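About Werkwood

Werkwood is a shared workshop. It started as a place to cut wood and still mostly is one, but one end of the building is now given over to machines that members are building themselves, and most of the people who write to us lately are asking about that end. So this page covers both.

How we started

Ju-won Hwang rented the front half of the building to store lumber and a table saw that would not fit in an apartment. Zeeshan Rana was repairing sewing machines two doors down and wanted somewhere with a higher ceiling and a better electrical panel. They split the rent, and for the first winter there were just the two of them and a space heater. Friends asked to use the saw. Then friends of friends asked, and at that point Ju-won wrote up a sheet of rules and a price, and it became a workshop in the formal sense, with insurance.

The name came from a stencil on a crate that was in the building when we moved in. We kept the crate. It holds clamps.

We took over the back half when the upholsterer who had it retired. That gave us a loading door, a second bathroom, and the long room where the automation bench is now. The whole place is 1,000 square feet, and every part of it is in use most evenings.

What we have

The wood side has the table saw, a band saw, a drill press, a planer, a router table, and more hand planes than we need. There is a metal corner with a small lathe and a welder. Electronics has two soldering stations, a bench supply, an oscilloscope, and drawers of parts that are labeled correctly about half the time. If you empty a drawer, write it on the clipboard.

We also keep a wall of donated motors, gearboxes, power supplies, and belts. These are free to members for use in something you are building here. Please don't take them home to sell.

The machines are for members who have done the safety session for that machine. The sessions are short and are run by whoever is signed off to teach. You need a separate one for the saw, the lathe, the welder, and anything on the automation bench that moves under power.

The automation bench

Zeeshan built the first automatic thing we had, a feeder that pushed dowels into the drill press. It was called Ham, after the shape of the housing, and it jammed often. It still works and is bolted to the end of the drill press table. People use it when they have a lot of dowels to do and don't mind standing next to it.

Ham got several members interested in building something that could pick up an object from one place and set it down in another. That project is called Sollia. It has been the main work at the bench for two years, and it is the reason the long room has its own circuit.

Sollia is an arm with a gripper, set up to work over a table. The members who work on it have different interests. Some care about the mechanical side, mainly how the gripper is mounted and how to keep screws from backing out. Others write the control code. Ju-won does the fixtures and tables, and has rebuilt the worktable more than once after it was found to be out of level or too springy. The present one doesn't move when you lean on it, which took some work underneath.

Most sessions are taken up with household things. We try bowls, boxes, towels, and baskets, in the sizes people have at home. Baskets get a lot of time at the moment. They are light, the rim is thick compared with the wall, and a woven wall gives when you press on it, so a grip that holds a wooden block will skid or crush. We are working on approach angles at the rim. The program that plans the moves is called Listine. It was written here, and it is now on its fourth rewrite.

Listine keeps a log of every attempt. The current basket series stands at 437 entries. We read through them as a group on bench night and sort them by what went wrong, and that list decides what gets changed next. A good number of the early failures came from the same cause, which was that the arm came down too close to the corner, where the rim curves. We moved the target point along the straight part of the rim and started over with the numbering.

Changes to the gripper are made one at a time. This was a rule we arrived at after a month in which two people changed the finger pads and the closing speed in the same week and nobody could say which one had helped. There is a notebook on the shelf by the door. Write down the part, the old setting, the new setting, and your initials.

Baskets at the bench, and the plain gray paneling.

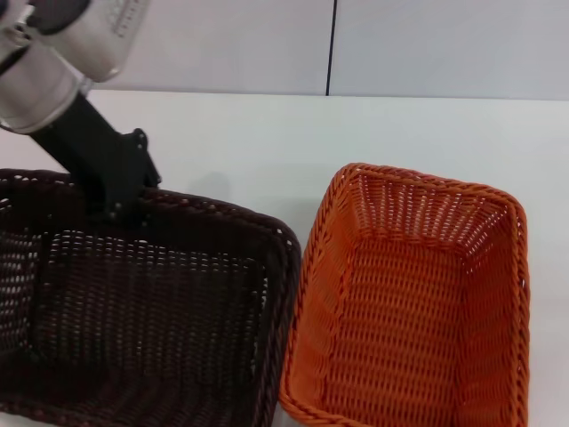
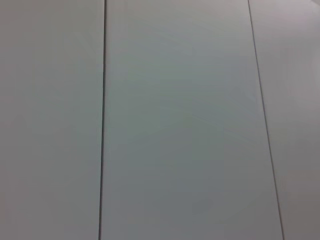 Members ask whether Sollia will ever be for sale. It won't. The drawings for the table and the bracket are in a binder in the long room, and any member can copy them and build their own. Two people have started. One of them is building at home in a garage with a smaller arm, and brings it in when something needs to be turned on the lathe.

Rules for powered machines

A second person has to be in the room whenever an arm is live. That person can be doing something else, but must know where the stop button is. Keep hands off the table while a program is running, including when it looks as if it has finished. Tie back long hair and take off lanyards.

If you stop a run by hand, note it in the log as stopped. Don't delete the entry.

The bench shuts down at 10 p.m. There are apartments behind us, and the compressor can be heard through the wall. Hand tools are fine until midnight.

Membership

We have room for a limited number of members, and the number is set by the benches and lockers we have. When we are full we keep a list and go down it in order. At the time of writing there are 14 names on the list. Places usually open up in the fall, when people move for work or school.

Membership is paid monthly and includes a locker, the use of every machine you are signed off on, and the donated parts wall. Blades, welding gas, and sheet goods are charged at cost. Put what you used on the sheet by the office and it goes on your next bill. If you would like to work on the automation bench you don't need to know how to program. It helps to be patient, and it helps to be able to come on a regular evening, since the others will be waiting on your part.

Members under 18 can join with a parent or guardian who is also a member and who stays in the building. They can work on the wood side with hand tools and at the soldering stations. They can help at the automation bench with anything that is switched off, and can run programs with an adult at the stop button.

Visiting

We hold an open evening each month except in October, when the building has its inspection and half the machines are pulled away from the walls. Doors open at 6 p.m. You can look around, ask questions, and watch whatever is running. If you bring a project we will tell you whether we have the tools for it. Please wear closed shoes or you will have to stay in the front office.

Parking is on the street. The loading door is for loading only, and the bakery next door uses the same alley early in the morning, so don't leave a vehicle there overnight.

Donations

We are glad to have hardwood offcuts of a useful length, working hand tools, stepper motors, and aluminum extrusion. We can't take paint, solvents, batteries of unknown age, or particleboard. Ask before you drop anything off. Ju-won answers questions about wood and tools, and Zeeshan answers questions about motors and electronics. Both can be reached through the office, and a reply usually takes a few days.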